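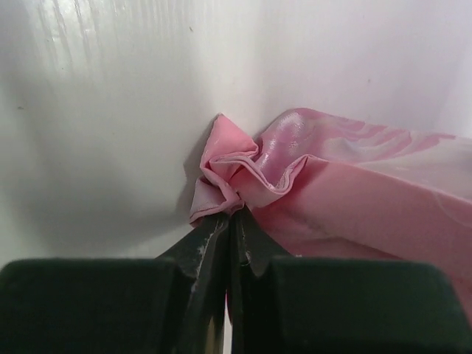 Pillia Releases Ondero 4, Grasp Planning Software for Cloth and Other Soft Goods

New version replans during a grasp and lets two arms share one model of the fabric

KELTTHORPE, June – Pillia today released Ondero 4, the latest version of its perception and planning software for robots that handle cloth. The release adds planning while a grasp is in progress, a shared fabric model for cells with two arms, and a replay tool for engineers who need to find out why a pick went wrong.

Ondero runs between a robot's cameras and its motion controller. It takes in images from wrist cameras, estimates where the fabric is and how it is folded, picks a place to grip, and sends a path to the arm. It is used in laundry sorting, garment returns, and textile recycling, where the items arrive in piles and no two pieces lie the same way.

Earlier versions made one plan per pick. The software looked at the cloth, chose a grasp point, and committed to it until the fingers had closed. If the fabric slid or rolled on the way in, the arm finished the move anyway and the cell had to start over. Ondero 4 keeps checking the camera feed through the whole approach and can shift the grasp point, change the finger angle, or back out.

"Cloth moves when you touch it, and it moves before you touch it if there is any air in the room," said Leonardo Morelli, head of planning software at Pillia. "We had customers with good arms and good cameras who were losing time because the plan was already old by the time the gripper got there. Most of the work in this version went into making the plan cheap enough to throw away."

In Pillia's own testing at Keltthorpe, replanning cut the number of failed first picks by 25 percent compared with the previous version, using the same arms and grippers. The test set was made up of mixed household textiles, including satin, fleece, and cotton knits. Results at customer sites will depend on lighting, camera placement, and the condition of the gripper fingers.

Finding an edge in folded cloth
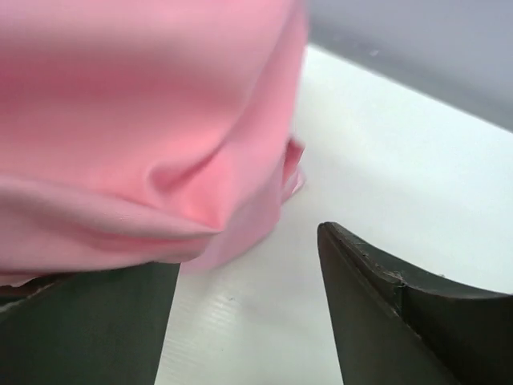 The perception module in Ondero 4 has been rebuilt to separate true fabric edges from folds. A fold can look very much like an edge to a camera, and gripping one by mistake usually means picking up several layers when one was wanted. The new model looks for small differences in shade and thickness. Where pink cloth curls into a rolled lip, for example, the layered edge may show only as a narrow band slightly darker than the fabric beside it, and a deep crease a short distance away can have stronger contrast than the edge does. The module scores both and passes the scores to the planner, which decides whether to go in or ask for another view.

The module also handles cloth that partly covers the gripper. Past versions treated a hidden finger as a sensor fault and stopped. Ondero 4 uses the arm's joint positions to work out where the finger should be, and continues if the visible parts agree with that estimate. The amount of disagreement allowed can be set for each cell.

Patterned and shiny fabrics

Glossy fabric has been a weak point for the product. Highlights on satin move as the camera moves, and woven patterns can produce outlines that the software reads as folds. The new release compares images from several points along the approach and gives less weight to features that shift with the light.
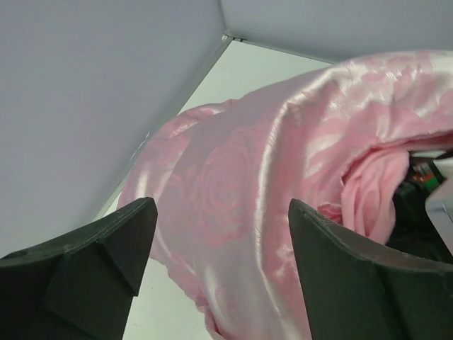 Pillia trained the updated model on fabric with woven and printed patterns as well as plain cloth. Customers do not need to collect their own images before starting, although a calibration routine is recommended for cells that handle mostly one type of material. The routine takes 12 minutes and can be run by an operator from the cell's control screen.

One fabric model for two arms

Ondero 4 is the first version in which two arms can work from one model of the same piece of cloth. Each arm's wrist camera adds to the model, and the planner assigns grasp points so that the arms do not reach across each other. When one arm has hold of the fabric, the other can use that as a fixed point and look for a corner or hem.

The company said the feature was the one most often requested by integrators building folding and flattening cells. It works with arms of the same make or of different makes, provided that both report joint positions on a common clock. 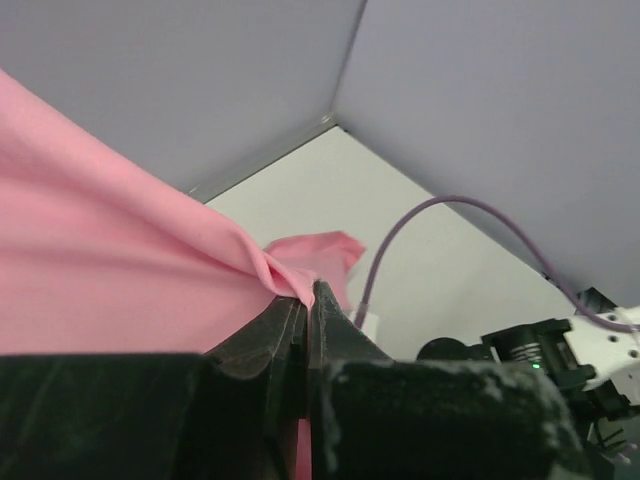
Paths are checked against the arms, the walls of the enclosure, and any cables the integrator has added to the cell file. Cables are entered as flexible zones with a minimum clearance. In the previous version they had to be drawn as solid blocks, and this often closed off usable space near the wrist.

Replay with Sisay

The release includes Sisay, a replay and tuning tool that had been available only to Pillia's support staff. Sisay records camera images, grasp scores, and the plans the software rejected, and lets an engineer step through them afterward. Settings can be changed in the replay to see what the planner would have chosen.

"People ask us why the robot let go, or why it went left," Morelli said. "Before, they sent us a log and waited. Now they can open it themselves, and a lot of the time the answer is one threshold."

Availability

Ondero 4 is available now to customers with a current support contract at no added charge. Cells running the previous version can be upgraded without changes to hardware or cell files. Customers on older versions should contact Pillia before upgrading, as the calibration format has changed.

About Pillia

Pillia develops perception and planning software for robots that handle textiles and other soft materials. The company is based in Keltthorpe.

Media contact: Press Office, Pillia, Keltthorpe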